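Two fingers and a brown table

Print this post | E-mail this to a friend

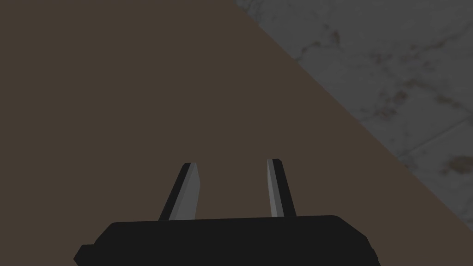 The simulator, gripper open, nothing on the table yet.

So this is what my mornings look like now! I pack small parts orders for a living (eleven winters at the Barnville warehouse, if you're new), and since the start of December I've spent the first hour of every shift at a desk upstairs with a coffee, looking at a computer version of a packing bench. The real arm gets bolted down at station four after the holidays. Until then we practice on the screen.

Arne Kettler came over from the Oltitz office to set it up, and he asked for two packers to sit with him. I put my hand up mostly to get off my feet. My job is to tell him how we really do things – which way a bag of washers slumps when you set it down, why you never grab a blister card by the corner, how far in from the edge of the bench we keep stuff. He types, he runs it, I say "nope," he types some more. It's weirdly fun. I also spent way too long looking at the floor in there, which looks like gray marble with brown stains on it. Ours is painted concrete. The stains they got right.

Now the part people keep asking me about in the break room. We ship 1243 order lines on a normal day, and 1657 was our worst one this month (my wrists remember it). The arm is supposed to take 300 of those to begin with, all small boxed items, all the same few shapes. Management says no one at Barnville loses hours over it. I believe them for this year. Past that, I don't know, and neither does Arne, who was decent enough to say so when I asked him straight out.

What has changed already is who talks to whom. Station four used to be where new people learned, next to Garrido returns, because the work was easy and you could chat. If the arm gets the easy boxes, where do the new hires start? I brought that up at the meeting and got a long pause and then a "good point," so I'm going to keep bringing it up. Dosdale put theirs in last spring and moved their trainees to kitting, and a friend over there says it's been rough on them.

Anyway, I'm down for two more weeks upstairs, then back on the floor to babysit the real thing. Next week we start on the washer bags. I've warned him about the washer bags.

Posted December 14, 2019

Recent posts
Wrist braces, ranked by me
The great tape gun shortage
Chili for the night crew
Moving the returns cage, again

Contact | Copyright, all posts and recipes mine | Back to top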